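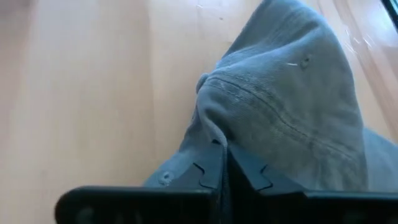

Tuva Berge replied:
I must register a reservation regarding the open day at Girkell. The program promised a demonstration of garment handling, and visitors were shown one piece of gray cloth on a table for the greater part of the session. Members who traveled from Molefe expected to see finished folding.

Trygve Strömberg replied:
The program said "handling of soft goods." Folding was listed for the December visit. Picking up a crumpled garment is the difficult part, and I considered the time well spent.

Tuva Berge replied:
The printed program, perhaps. The notice posted on this board on September 15, 2019 said "folding and sorting." I have it before me.

Ok-hee Hong replied:
Both members are correct. The notice was drafted before Girkell confirmed the schedule, and I regret that it was not amended.
On the technical side, I would draw attention to the notched fingers. With a fold pinched between them, the grip depends on how much cloth is gathered. Our own trials at Previsberg used smooth pads, and we recorded 536 attempts before changing them.

Gunvor Strömberg replied:
Would a seam not interfere? I asked this during the visit and the answer was lost in the noise of the hall.

Ok-hee Hong replied:
It can. A raised seam stiffens the cloth – in our trials we preferred to grip well away from it.

Tuva Berge replied:
I withdraw the remark about the notice. I maintain that 20 minutes on a single garment was excessive. Has the departure time for December been set?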